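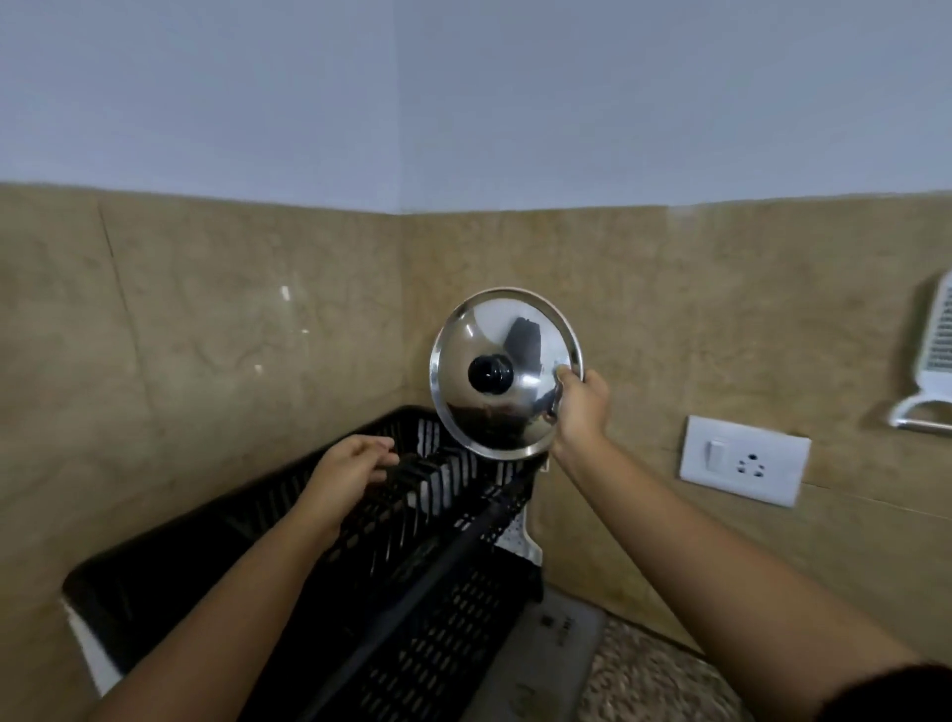 Wurent Sink Arm, kit, second batch

Price: 794 as a full kit. Printed parts only, ask.
Status: shipping from 11th July
Built at: Ullska shared workshop, back bench
Listing by: Araba Darko

OK so this is the one people kept asking for. Small arm, clamps to a countertop, made for sink work. Rinse, turn, put in the rack. I designed it for my own kitchen and then built the next few at Ullska where there's a decent drill press and somebody else's coffee. You build yours at home or in whatever shop you have. Screwdrivers, hex keys, a soldering iron for the one connector I couldn't get pre-made. Nothing fancy.

What it does now: picks up lids, bowls, small plates. Holds them under a faucet. Rotates them. Sets them down in a rack if the rack hasn't moved since you taught it. If the rack moved, you teach it again, takes a few minutes.

What it doesn't do: knives. Glasses. Anything with stuck on egg. Please don't email about egg.

What's in the box

- arm, in parts, joints pre-greased
- Quaye controller board, flashed and tested
- Sirnby finger set, soft, one spare pair
- counter clamp with rubber pads
- splash sleeve for the wrist (put it on BEFORE the fingers, I forget every time)
- 10 ft power cable
- bag of screws, more than you need

Not in the box: power supply, camera, the printed drip guard. Files for the guard come with the order email.

About lids. Lids were the hard part and the reason batch one got pulled back for new fingers. Shiny, domed, thin rim, and the depth camera sees the ceiling light in the middle of them and thinks there's a hole. Fix was to stop looking at the middle. The arm finds the rim now and ignores everything inside it. Works a lot better on steel. Still gets confused if you have a bright window right over the sink, pull the blind down.
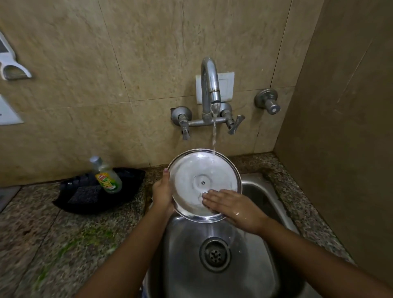 Water is the other thing. Keep the flow low. A hard stream pushes a lid sideways in the fingers and the wrist motor fights it and gets warm. Thin stream, more turns, same result. The turn speed is a setting, it's called spin_rate in the config file, default is slow on purpose. Leave it slow untill you trust your clamp.

Which brings me to the clamp. Stone counters are fine, the pads grip OK on granite if you wipe the surface first. Soap residue under a pad = arm walks. Mine walked. Check the clamp before each run, by hand, just push on it.

Teaching it

You wash a thing the way you normally would, then guide the arm through the same moves with the motors slack and save the path. Whole path is a plain text file so you can edit it. My bowl file is 76 lines and most of that is me changing my mind about the left turn. You can start from mine, they're all in the download, but faucet heights are different everywhere so plan on redoing the middle part. Swan neck faucets are easiest. Short ones, you'll be scraping the nozzle.

Soap: the arm doesn't do soap yet. You scrub, it rinses. There's a sponge holder in the works for October, no promises. Bowls with a lot of lather need a second pass, set passes to 2.
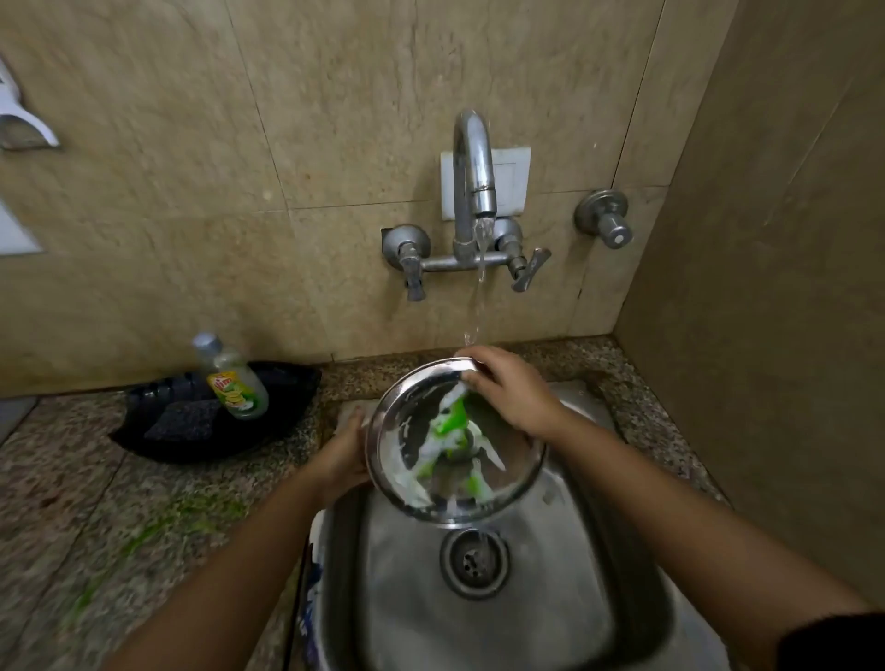 Chia-jung Cheng: Built mine over a weekend, rinsing is good, but the suds sit right down in the bottom of a deep bowl and the arm never tips far enough to clear them. I changed the last pose so it finishes nearly upside down and added a pause there. Should that be in the stock file? Also the wrist sleeve drips backward toward the elbow when you do this, so maybe a longer one.

Yes to both. New pose goes in the next download, and longer sleeves are cut, just not bagged. If you already orderd, write to me and I'll put one in an envelope.

Power: 24 volts, don't use a laptop brick. Supply goes well away from the sink, on an outlet with a ground fault breaker. Unplug before you touch the wrist. Board cover stays on. The arm is splash proof up to the second joint and no further, so don't mount it where the elbow hangs over the basin.

Returns fine if the board is still dry.

Share (10) Comments (2)

Related items
Sirnby soft fingers, spare pair
Quaye controller board, bare
Wurent counter clamp, wide
Wurent wrist sleeve, long (soon)
Ullska bench time, evening slots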